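검색어를 입력하세요 검색
읽는 시간 2분

Verinetti 초콜릿 공장 견학기

2020년 3월 12일, Verinetti 공장 공개일에 다녀왔다. 오전 조는 원료 창고에서 출발해 로스팅, 분쇄, 콘칭, 템퍼링, 포장 순으로 이동한다. 안내는 공정 담당 Muireann Mulligan이 맡았다.

로스터는 드럼식이고 1회 투입량은 100kg이다. 배출 직후 냉각판에서 교반하며 식힌다. 껍질 분리는 풍력 선별로 하고, 분리된 껍질은 인근 농원 Livik으로 보낸다. 분쇄는 2단 롤러 방식이다. 입도 측정값은 교대마다 벽면 기록지에 손으로 적는다.

콘칭실은 소음이 심해 귀마개를 착용하고 들어갔다. 설비는 Clavo 제품으로, 용량은 1000kg이다. 점도 조절용 카카오버터는 후반에 넣는다고 한다. 투입 시점을 물었으나 배합별로 달라 공개하지 않는다는 답을 들었다.

템퍼링 구간의 다크 배합 작업 온도는 31도다. 몰드는 충전 전에 예열하고, 충전 후 진동대를 지나며 기포를 뺀다. 냉각 터널 출구에서 표면 광택을 육안으로 검사한다. 블룸이 보이는 판은 전량 재용해한다.

포장동에서는 상자 규격에 관한 설명이 길었다. 선물용은 칸막이 치수가 제품 치수와 맞지 않으면 운송 중 모서리가 깨진다. 상자 공급처는 Flanagan이며, 지난 11월에 칸막이 깊이를 한 차례 변경했다.
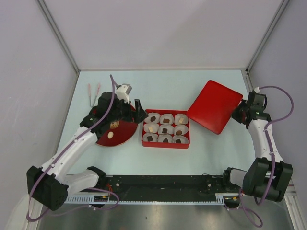

초콜릿 아홉 개가 든 빨간 상자

시식은 마지막에 진행됐다. 산지별 다크 시료의 산미 차이는 뚜렷했고, 밀크는 단맛이 강해 구분이 어려웠다. 주차장이 좁으니 버스 이용을 권한다. 매점은 현금만 받는다.

공유 2 댓글 0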